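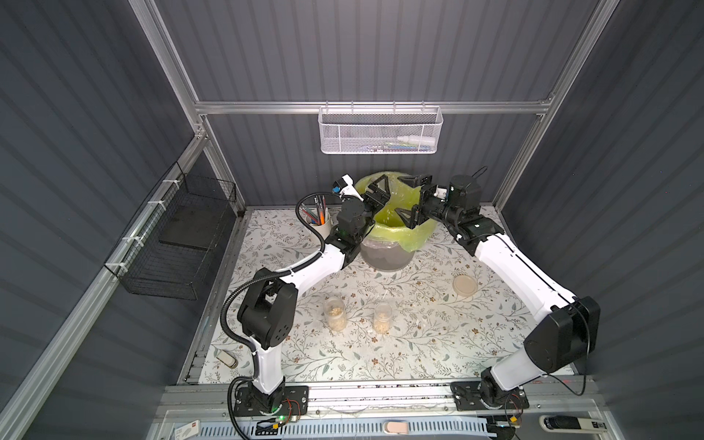
4. Evaluation of the Hudotik two-arm kit

4.1 Kit and installation

Figure 4 shows the workspace with both grippers open over the lined bin. The Hudotik kit is sold by Beaudoin as a complete bench package for small labs and teaching programs. It includes two arms with two-finger grippers, base plates, a mounting rail, power supplies, control software and a one-year service plan. We bought the kit at list price and had no contact with the supplier during the review apart from the support requests noted in section 4.4.

Both arms are carried on the same aluminum rail along the front of the table. The manual recommends a wider table than ours, so we moved the base plates inward and repeated the calibration routine. Haris Leka carried out the installation and Audrey-Anne McKinnon checked it against the printed instructions. The steps for the rail are clear. The steps for cabling are not, and the drawing of the left arm shows a different connector from the one supplied. We left the conduit outside the links as delivered and did not try to shorten it.

4.2 Tasks

The tasks were drawn from the Tranoddale list of household table work, which we have used in earlier reviews. We kept the ones that need both arms or gain something from a second arm: opening and spreading a bag in a bin, moving jars across the table, removing and replacing lids, and clearing small items from a surface. The jars are clear plastic and hold cereal or oat pieces. They are light for the arms, but they are hard to hold well – a firm grip bends the wall and a soft grip lets the jar turn.

We used a patterned mat on purpose. Many kits are demonstrated on plain black or white tables, and buyers have asked us whether the software copes with a busier background. The mat has vines and small flowers in colours not far from those of the lids and crumbs. Household and desk items were left within the working area for the same reason.

Every attempt was operated by hand through the supplied leader controls. The automatic mode was not tested, as it requires a separate licence.

4.3 Results

We recorded 421 attempts over 28 sessions. Jar moves were the most reliable task. Most failures came late in the motion, when the jar was set down at a slight angle and tipped as the fingers opened. Slowing the last part of the descent helped, and the software lets the operator save this setting for each arm.

Bag work was the weakest. The fingers can pinch thin film, but the finger pads are smooth and the film often slid out when the two arms pulled in opposite directions. Operators did better when one gripper held the folded edge at the rim and the other did all the moving. With the grippers facing each other over the bin, there is little room to spare between the wrists, and the collision guard stopped the arms on five occasions. It did so without damage each time. Restarting after a stop means homing both arms, even if only one was at fault.

Lid removal fell between the two. Operators reported that they could feel the lid start to give through the leader controls, though the feedback was faint and one of them preferred to turn it off.

4.4 Support and cost of use

We sent four requests to the Beaudoin help desk. Three were answered by the next working day. The fourth, about the connector drawing, was still open when we finished testing. Spare finger pads can be ordered singly, but the wrist assembly is sold only as a whole unit.

The closest competing product is the Flestora bench system, which we reviewed in October. Its arms have a shorter reach and its software is harder to learn, but its ribbed pads hold film much better. Labs that mainly handle jars, boxes and other rigid items will find the Hudotik kit a sound purchase. For bags and soft packaging, we would budget for third-party pads from the start. We have not yet tested any of these on the Hudotik fingers.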